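Mircea Neagu was already pouring coffee when I got to the Prarcombe, the small hotel he runs above the harbor at Dakley, and he apologized twice for the noise from the kitchen. He took the place over in May with 8 rooms open. "The rest had buckets in them," he said, and laughed - he laughs a lot, for a man who sleeps so little.

We talked on the terrace, where breakfast is served until the last guest wanders down.

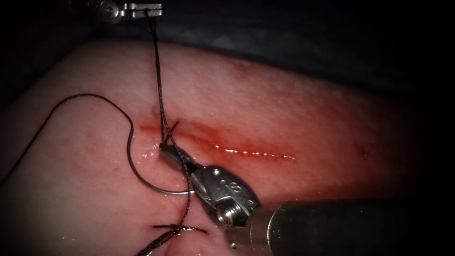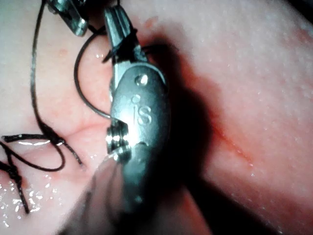
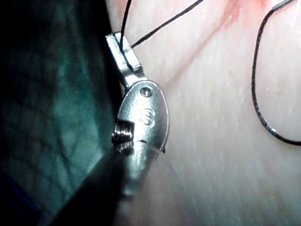 What he really wanted to show me was the stairs. There are 117 steps from the beach to the front door, and he carries bags up himself when the boy from Clala is off. "People arrive cross and I give them lemonade," he told me. "Then they see the bay, and they want to stay another night."

The dining room seats four tables, all by the window, and he'd like a few more by next summer. Would he ever sell? "Kang asked me that too, my old boss," he said, getting up to answer the bell. "I told him to come and book a room."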